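Prokmont rules project, progress report no. 3
Jun 17, 2020
To: Bernd Kasten

Bernd, short one, running late with it. Main points first, gripes after.

Rules draft
Second full draft of the Sellum campaign rules is done bar the siege chapter. Currently 391 paragraphs, down from 558. Most of what went was artillery. Nobody at the table could remember the difference between bounce and graze so there is now one range band for round shot and one for canister. Cavalry recall test also gone, replaced with a straight roll against the brigade commander.

Morale still not right. Units hang around too long once shaken. In the last Destberg game a two-base grenadier unit held a churchyard for six turns against most of a division. Great fun for the grenadiers. Trying a cumulative minus one per turn shaken, will know more after the next two games.

Playtests
Full Destberg scenario played three times since the last report, twice to a finish. Attacker won both. Defender needs either the second battery on table from the start or the stream made a proper obstacle, leaning to the stream. The river crossing at Sellum played once, too long, called it at turn nine with the left wing not even engaged. Will cut the table down by two feet and try again.

Remote games are slow but they work. Written orders suit it better than I expected, people commit to a plan and have to live with it. Dice on trust.

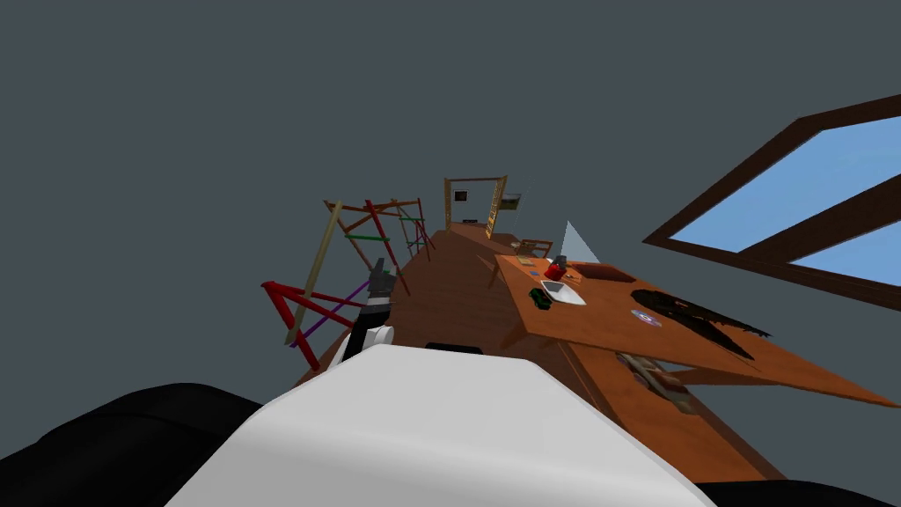

Wooden floor, robot arm at left. Computer render.

Figures and terrain
Castings from Eyvindsson came in two lots. 233 infantry painted and based, the rest primed. Flags for the Prokmont regiments still to do, I have the artwork but the printer proof was too dark and has gone back. Hills finished. Village half finished, church has no roof.

One change from the plan: basing is now 40mm square for everything on foot. Means rebasing the old militia but saves a page of conversion notes in the book.

Money
Spent to date 621 of the grant, mostly castings and paint. Reciepts in the folder. No request for more this time. May need a bit moved from terrain to printing if the map goes to color, your call.

Next
Siege chapter. Morale fix. Redraw the Destberg map with the ford in the right place (my fault, it was a mile too far north). Index not started.

Still aiming for a reading copy in September. Tight but ok if the siege stuff behaves. If it doesnt I would sooner leave sieges for a supplement than hold up the book, let me know if you object.

Quick reference sheet will follow seperately, two sides, need your eye on the melee table in particular.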